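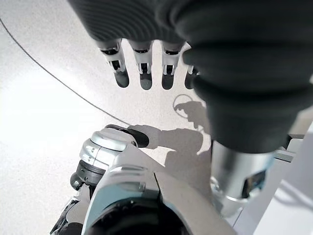 The view from the wrist: four fingers, a speckled floor and a lot of shadow.

Features > Machines > Software

Last updated: March

The Hand That Was Afraid of Its Own Shadow

I'd been in the lab at Erkari for less than an hour when I started rooting for the hand. I hadn't planned to. I'd driven out to write a sober piece on grasp planning software, with a thermos and a list of questions about latency, and there I was leaning over a monitor going "come on, mate, come on" at four black fingertips.

The monitor was showing the feed from the wrist camera, and I'd recommend ten minutes of that to anybody who thinks they know what a robot sees. I'd pictured something tidy, a sort of video game view with the hand neatly in the middle. What you get is mostly the robot's own gear. There's a dark ribbed cover hanging over the top, the fingers poking out beneath it, a fat black sleeve curling down the right like a vacuum hose, a shiny metal cylinder, and then more arm, white and silver, filling the bottom of the screen. The actual world has to squeeze in between. On the day, the actual world was a patch of pale grey floor.

"People always ask about the hand," said Howard Lightfoot, who leads the perception side and talks at the speed of a race caller. "The hand's fine. The hand's a lovely bit of kit. It's the floor that's sending me grey."

He was serious about the floor. The software stack they're building is called Skikelico (I asked where the name came from and got three different answers, so I've given up), and its whole job is to sit between the cameras and the motors and decide what's real. What's part of me? What's part of the world? What's just light doing something? You and I sort that out before breakfast. Skikelico has to do it from scratch on every image, and it has to finish before the motors want their next instruction.

Take the shadow. The arm and hand were throwing a soft one right across the middle of the floor, blurry fingers and all, and it fell partly over a thin dark ring down there. To me it was a shadow on a circle. To an early build of Skikelico, Howard told me, a shadow like that was a large, dark, hand-shaped obstacle that always turned up exactly where the hand was headed. So the planner would do the sensible thing and back away. The shadow would back away too. The planner, encouraged, would creep forward again, and the obstacle would leap out at it.

"We had it dithering like that one whole afternoon," he said. "Forward, back, forward, back. Trevor thought it was a control bug and retuned everything."

Trevor Pearce, at the next desk, did not look up. "It was a reasonable theory," he said.

Trevor is control. Howard is perception. If you spend any time around a robotics team you'll learn that these are two neighbouring countries with a long border and a lot of history. Perception says: I've told you where the thing is, why can't you go there? Control says: you told me it was in two places, which one would you like? Erkari's answer has been to sit them side by side and make them share a log viewer, a homegrown tool called Crabtree, and I reckon I got more out of twenty minutes poking at Crabtree than from all the papers I'd read on the way in.

Crabtree lines everything up on one timeline. The camera feed runs along the top. Under it goes what Skikelico believed about each patch of the picture, coloured in: one colour for self, one for world, one for "dunno". Under that is the path the planner wanted, and then what the joints did about it. You drag a slider and all four move together. It's the kind of thing that sounds dull until you've watched a belief go wrong, and then you can't stop. I found a spot in an old recording where the reflections on a metal part had been filed as world for a few images. You could see the planner politely making room for something that was bolted to it!

Shiny bits are the other big headache, as it happens. That polished metal picks up whatever's bright in the room, so its colours change as the arm turns, and a system that's learned "I am this shade of grey" gets very confused about where it ends. The black parts are nearly as bad for the opposite reason. There's not much for the software to grab hold of on a rounded black fingertip, so an edge that's obvious to you and me can go mushy.

The classic fix is to mask yourself out. You know the shape of your own arm, you know the angle of every joint, so you draw a digital silhouette over the feed and ignore whatever's inside. The team did this first and it worked well enough for the stiff parts. Then they got to the soft ones. A bellows sleeve doesn't fold the same way twice, and a fabric-like cover sags and shifts however it fancies. Make the mask tight and a stray fold pokes out and becomes an obstacle. Make it roomy and you've blinded the hand to the very spot where it's about to pick something up. Howard showed me an old roomy mask laid over the camera picture and there was barely any floor left.

So now there are two layers. The rigid parts still get the geometric silhouette. The floppy parts are handled by a learned model, trained on 3000 labelled images from the wrist, and it doesn't give a yes or no, it gives a confidence. The planner gets the confidence too, and that was Trevor's contribution, and he's quietly very proud of it. Where the old planner treated "dunno" as a wall, the new one treats it as a reason to slow down and have another look from a slightly different angle. A shadow changes in one way when you shift the wrist. A solid object changes in another. Two looks will often settle it.

"I'd do that," I said. "If I saw something odd on the floor I'd sort of tilt my head."

"That's the name of the function," said Trevor. "Head tilt." He turned the screen around to prove it.

The price is time. Every extra look costs 200 milliseconds by the time the arm has moved, settled and the software's had its think. Doesn't sound like much, but stack a few of them up inside a single reach and the robot starts to seem hesitant, like somebody hunting for their keys. A warehouse customer down the road at Zokcombe tried an early version and their main complaint was that it looked unsure of itself. Howard took this rather personally. Trevor pointed out that it *was* unsure of itself, and that the version before had been wrong with great confidence, and which would they like near the glassware?

They've since put the tilts on a budget. The planner is allowed to spend them where a mistake would matter and has to go without where it wouldn't, which meant somebody had to write down what counts as mattering. I asked who. There was a pause long enough for me to pour a tea.

"It's in a config file," Howard said eventually. "It's 73 lines. We argue about it a lot."

I asked to see it, and they let me, and it's a strange little document. Some of it is physics: how fast, how close, how hard. Some of it is pure opinion. There's a line weighting the lower part of the camera view differently from the upper, and a comment beside it that just says "ask T before changing". There's a setting for thin lines on floors, because a dark line curving over a pale floor might be paint, or might be a cable you really don't want to hook a finger through. Skikelico's rule is to assume cable until shown otherwise. I looked back at the feed when I read that. There was a long thin curve sweeping across the floor towards the middle, and I couldn't have told you which it was either. I'd have assumed cable.

We broke for lunch (toasties, excellent) and afterwards I sat with Trevor while he replayed his favourite recordings, the way some people show you holiday snaps. He likes the ones where the path line on the display has a small kink in it. A kink means the software changed its mind partway, on evidence. He's got a folder of them. He'd pull one up, scrub to the kink and tap the glass with his pen: there, see, it thought that was an edge, now it's had another look, now it's decided it's shade, and off it goes.

I asked what was next and got, naturally, two answers. Howard wants the learned model to run on the whole arm, stiff parts included, and to chuck the silhouette out altogether. Trevor wants the silhouette kept forever because he can read it and check it by hand. They'd plainly had this one before. Howard had already started drawing on the whiteboard when I went to find my coat.

Contact the features desk | Copyright, all rights reserved | Back to top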